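Umo Lab Newsletter
Research notes
Mar 11, 2021

Knowing when a view is worth a decision

The Umo navigation group has finished its first full pass on view gating, a small module that sits between the camera and the policy of our simulated mobile manipulator. The policy is trained on household episodes: go to a named room, find a named object, pick it up. The gate estimates how much the current view can change the next action. When the estimate is low, the policy keeps its previous plan and the image is dropped before the encoder.

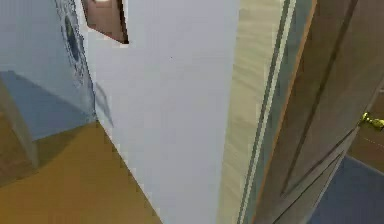 Most failures in the ungated policy begin at doorways. Shobha Naidu went through the logs from the August runs and found that the agent tended to replan while passing close to a wall, when the image carried little it could use. With a pale wall across the middle of the view, the informative part is at the right: an open door, a brass knob and a patch of blue carpet in the next room. The gate scores image regions separately, so a narrow strip of that kind can still pass.

Counters are the opposite case. There the gate should stay open, and the problem moves to ranking many candidate objects at once.

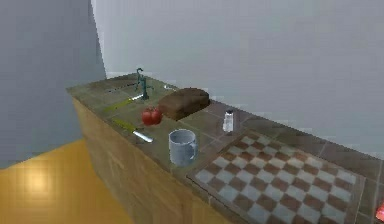
Simulated kitchen counter with bread, tomatoes, knives, a mug and a checkered board.

The test set has 417 episodes, none of them in a floor plan used for training. Gating cut encoder calls by 43 percent and left task success unchanged within noise. Replanning at doorways fell in all room layouts. Grasp success did not improve, which we expected – the gate has no access to arm state in this version.

Trinidad Ocampo is now adding joint positions as a second input, so that a view taken during the final approach is never discarded.

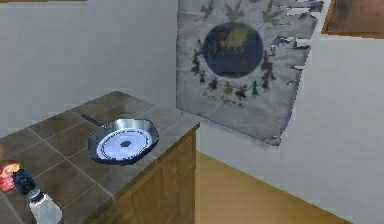

Open floor and long views

Large rooms gave the least consistent results. The gate was trained with a target based on action change over the next 12 steps, and in a large room the correct action is often the same for longer than that. The target then reads as zero for views that do matter, such as the first one in which a distant object can be resolved.

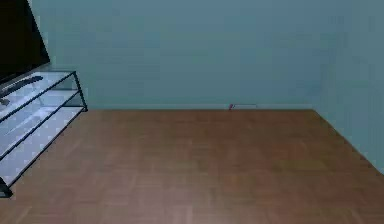
Senthil Krishnan tried two fixes. Lengthening the horizon helped with distant objects but brought back part of the doorway replanning. Adding a term for expected change in the object map worked better and costs one extra forward pass per kept view. The second version is the one merged into the Kornero branch. Weights trained before the merge will load, but their thresholds need to be set again.

Araba Ofori is preparing the ablation tables. Comments on the draft should go to her, and requests for the episode logs to Shobha.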